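The case against the four-hour repair promise

Every April the appliance and boiler firms start mailing out service plans, and every April somebody I know signs one. This year it was Blair Swanson, who now pays Galbraith $400 a year so that a technician will come within four hours of a call. I have read the contract. It says a technician will "respond" within four hours. A phone call is a response. So, as far as I can tell, is a text message.

I don't think Galbraith is worse than the rest. Warnum sells nearly the same plan with a different color on the envelope. What bothers me is how willing we are to take a number as proof of something. Four hours sounds measured. Measured by whom? I asked Warnum for its average time to a finished repair and was sent a link to a page that gave me a 404.

Keir Moffat, who fixed furnaces in Namard before he retired, thinks I'm being unfair. His view is that people are buying calm, and that calm is worth paying for. Maybe. But his old customers got calm because they had his home number and he picked up.
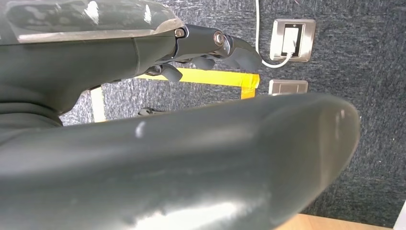

The plans also lean on small print about parts. Blair's covers labor in full and parts "where available," and the 2 parts most likely to fail on her model are listed as wear items, which are excluded. Take those out and I'd want to know what the $400 is for. A savings account would do the same job, and she could keep whatever she didn't spend.

I would change my mind if one of these firms printed its repair times, good months and bad, on the front of the brochure. Magdalini Kyriakidis at Warnum told me that customers don't ask for that. I'm asking.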